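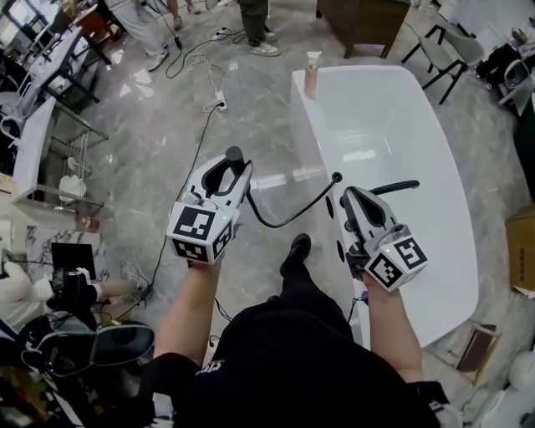
4.3 Preparing the hand-held grippers before a session

This section is for the operator who wears or carries the Dekis hand-held pair. Please read it to the end before you switch on anything. The whole procedure takes about 22 minutes the first time, and it becomes shorter with practice.

1. Choose a standing place with a free floor in front of you. Cables of the room supply must be led along the wall or fixed with tape. If power strips have to stay on the floor, agree with the other persons in the room where you will walk.

2. Take one gripper in each hand, by the loop handle. The left and the right unit are not exchangeable. The letter L or R is engraved inside the handle.

3. Switch on the left unit, then the right unit. Wait until the small light near the marker cube is green on both. If a light stays orange, go to section 4.6.

4. Check the marker cubes. The black-and-white patterns must be clean and must not be scratched. Wipe them with a dry cloth only.

CAUTION: Do not use alcohol or bathroom cleaner on the cubes. The print will become shiny and the tracking will be lost at short distance.

5. Check the cable. It must hang in a loose loop and allow you to open both arms fully. Push the connector in until you hear a click. A connector which is only half inside gives error 270.

6. Open and close each gripper five times, slowly. The movement must be even over the full travel. If you feel a hard point, stop and look for hair or thread in the mechanism.

7. Hold both cubes in front of the head camera, at a distance of 700 mm, and keep still until the Favus software shows "Pair found".

Note: Glossy surfaces, for example a bathtub, a tiled wall or a polished stone floor, can reflect a cube. The software then shows a third marker for a short moment. Turn your body a little and repeat step 7. Do not change the exposure setting for this reason.

Note: In rooms with many objects, keep the cubes away from rims and taps. A hit against ceramic can move the cube on its seat, and after this the calibration in section 4.4 must be made again.

Care of the pair

The finger pads are to be replaced after 3,000 closings. Pads and cubes can be ordered from De Bruijn, cables only from Carngate. Please give the serial number which is written under the handle.

Store the units with the grippers open and the cable not bent.

Text last revised: Feb 19, 2018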